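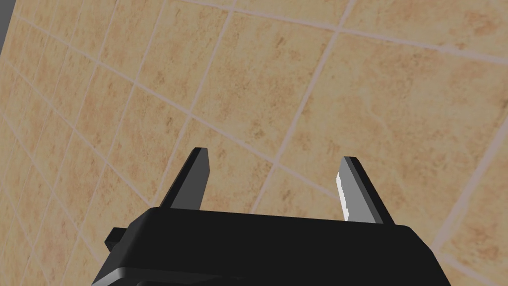 4.2 Simulated bathroom task and camera placement

The second set of trials moves the policy from the bench scenes of Section 4.1 to a furnished room model. We chose the bathroom from the Cakton set, as it has large areas of repeated texture and few objects at gripper height. Both properties are known to trouble policies trained on cluttered table tops. The robot model has two arms, each with a parallel gripper, and a fixed body between them. All scenes were rendered with the Fuleo simulator using its standard lighting.

The policy receives one wrist view per arm and one view from the body. The wrist view looks along the fingers from behind, so the gripper housing and both fingers stay in sight while the hand is open. This costs part of the usable image area, but it gives the network a steady reference for the direction of approach. When the hand faces bare tiles, as it often does in the first part of a trial, the grout lines are the main cue to distance and tilt. The mottling of the tiles differs from one to the next, and we left this variation in place for all runs.

Ashworth's earlier study removed the fingers from the wrist view by masking. We repeated that condition as a baseline and refer to it below as the masked variant. The unmasked variant is otherwise the same: same network, same training data, same action rate. Three random seeds were used for each variant, and every seed was tested on 100 trials.

A trial begins with the arms in a random pose drawn from the Pearce sampler and the door closed. The goal is to grasp the lever handle and turn it until the latch is free. Opening the door is a separate task and is not scored here. A trial ends when the latch is free, when the time limit is reached, or when any link of the robot touches the wall with more than the allowed force. Contact between the fingertips and the door face is permitted.

The choice of arm is left to the policy. We had expected the arm nearer the handle to be used in nearly all cases, and the logs support this for the unmasked variant. The masked variant changed arms part way through a trial in 27 cases. Most of these changes came late in the approach – after one gripper had already been brought close to the door – and few of them led to a grasp. We did not see the same pattern in the bench scenes, where the two work areas barely overlap.

Shadows need a separate note. With the standard lighting, parts of the scene can throw a soft grey shadow on the tiles beside the handle. In an early version of the training set shadows were switched off, and policies trained on it tended to slow down or stop when one came into view. Turning shadows on during training removed most of this effect. All results reported here use the later version. Figure 6 gives the body view during an approach, with both grippers raised, the left one open and the right one closed and pointing up towards the handle.

Figure 6. Body view in the bathroom scene. The door is closed. The right gripper is slightly below the lever handle, and a shadow falls on the tiled wall just to the left of it.
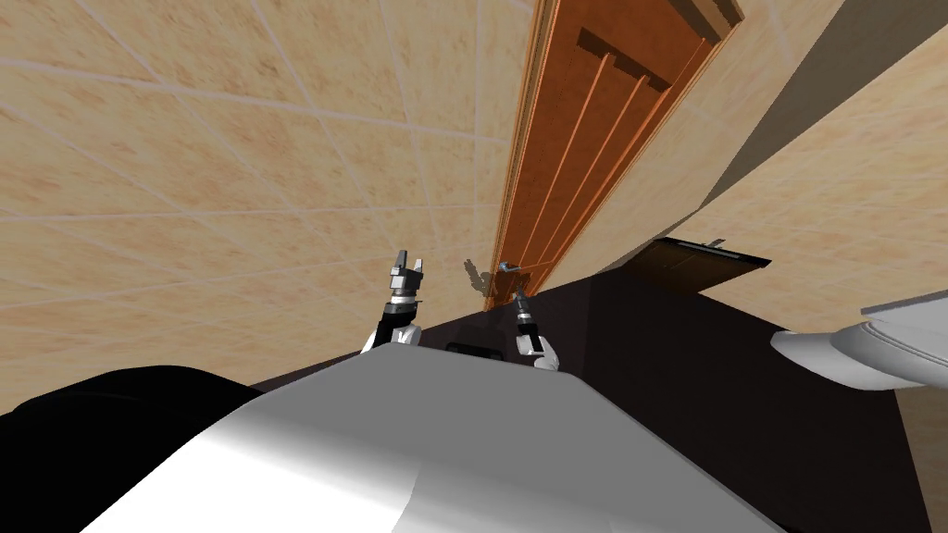
4.3 Transfer between room models

To test whether the policy had fitted itself to one room, we ran both variants without further training in the Gusance room set. Door width, handle height and wall texture all differ from those used in training. The start poses were drawn in the same way as before, and the scoring rules were unchanged. Results are listed by room and by seed, as the spread between seeds was larger in this test than in the one above.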